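Sealing honed marble: how often?

marl_edge
22 August 2023, post 1
Carrara counter, honed to 3000 grit by the previous owner, last sealed with Stisent penetrating sealer. The label says every 12 months. Water drops now darken the stone after roughly 20 minutes. Reseal or wait?

kerkcombe_tile
Reseal. Wipe with acetone first and leave it overnight. Old residue blocks uptake.

E. Umali
Disagree on the schedule. Absorption depends on the stone and the finish, so a fixed interval means little. 20 minutes is acceptable for a kitchen. I retest each August and have skipped two years running.

kerkcombe_tile
Acceptable for water. Try oil. It goes in slower and doesn't come back out without a poultice.

marl_edge
Does any of this help with etching? I have dull rings near the sink.

E. Umali
No. Etching is acid reacting with the calcite. Sealer sits in the pores and leaves the surface exposed. Gray mottled stone hides the rings better than plain white. 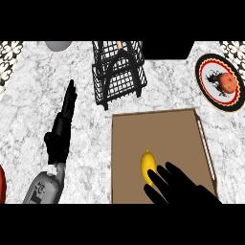

For the rings, use a marble polishing powder and stop before you get a shine, or the patch won't match the honed area.

kerkcombe_tile
Agreed on the powder. Still sealing mine yearly.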